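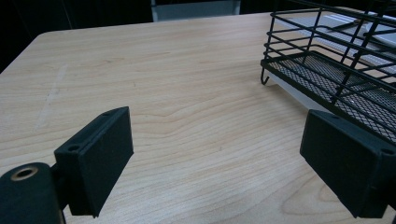
Customers had been telling Pulix for much of the year that the hardest part of owning a hand-held gripper was knowing when to stop using it. A shop in Hunilau put it most directly in a note to the service desk: the tool still closed, the fingers still looked fine, and the parts kept slipping anyway, so what exactly were its operators supposed to check?

HUNILAU, Wed 27 November. Pulix today released a revised care and adjustment procedure for the Atska hand-held gripper, together with a service kit that allows owners to carry out the full procedure at their own bench. The procedure replaces the maintenance chapter of the current manual and applies to every Atska unit now in use.

Under the previous chapter, owners were asked to return the tool for inspection at fixed intervals. The revised procedure moves most of that work to the people who handle the gripper each day. It is divided into a short check before each shift and a longer service every 3,000 closing cycles, as recorded by the counter in the handle.

The shift check takes place with the tool switched off and resting on a clean, flat surface. The operator opens the fingers to their full width, wipes both gripping faces with a dry lint-free cloth, and looks along each face for nicks, shine or packed dust. The finger screws are then tested by hand with the supplied driver. A screw that turns at all is to be removed, cleaned and refitted before the tool goes back to work. Solvents should not be used on the finger faces. Pulix has found that cleaning fluids left in the surface texture account for a large share of the slipping reported to its service desk.

The longer service covers finger alignment, which was not described in earlier manuals. With the fingers closed on the gauge plate included in the kit, an even line of contact should be present from top to bottom. Where there is a gap at one end, the operator loosens both screws on that finger by a quarter turn, presses the finger flat to the plate and tightens the screws alternately. The test is then repeated with the plate turned over. Fingers that cannot be brought into line after a second attempt should be replaced as a pair. A new finger fitted opposite a worn one will pull the grip to one side and shorten the life of both.

Owners are also asked to inspect the cable where it enters the handle and to keep the tool in its cradle when it is not in use. Grippers stored face down on a bench collect dust at the base of the fingers, where it is difficult to remove without taking the fingers off.

The procedure was tested at the Pulix workshop in Hunilau and at the Yau assembly site, where 30 grippers were maintained under the new schedule for seven months. Operators at Yau completed the shift check without specialist training, and several of their suggestions, including the larger type on the gauge plate, were adopted in the final version.

The service kit contains the gauge plate, driver, replacement screws, cloths and one pair of fingers. It will ship from January. Registered Atska owners who place an order within 30 days of this announcement will receive a second pair of fingers at no charge. The written procedure is available now from the Pulix service desk and may be copied freely for use at the bench.

Return service remains available for faults in the drive, the handle electronics and the cycle counter. These parts are sealed and should not be opened by the owner.

About Pulix
Pulix designs and services hand-held and fixed gripping tools for assembly, packing and laboratory work. The company is based in Hunilau.

Contact: Pulix Service Desk, Hunilau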